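I gave up on folding in September, and I'd like to make the case for it before my mother finds out.

I grew up in Gronley, in a house where towels were folded in thirds, then in half, fold facing out. I kept that up for years! Then I moved to Darow, into a place with one closet and 3 shelves (one of them crooked), and every Saturday I'd stand there squaring up dishcloths that would be wiping up soup by Monday. Why? Who was I squaring them for?

So now the small stuff goes into bins. Socks, rags, napkins, pillowcases, all of it. My sister-in-law says it looks like a yard sale in there, and fine, it does a bit. But I get 40 minutes of my weekend back, and I spend them on the porch with coffee and a library book.

## What still gets folded

Shirts, because I have a job. Sheets, badly. And the good tablecloth from Baran, which I'd fold with a ruler if I had to.

Cloths I go back and forth on. One loose fold, into a clear bin so I can find the color I'm after, and that's as far as I'll go.
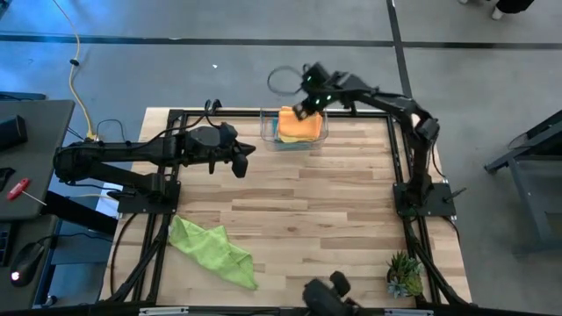
## And the ironing?

I own an iron. I think it's behind the vacuum. If you press your pillowcases and it makes you happy, please keep going, and come do mine sometime.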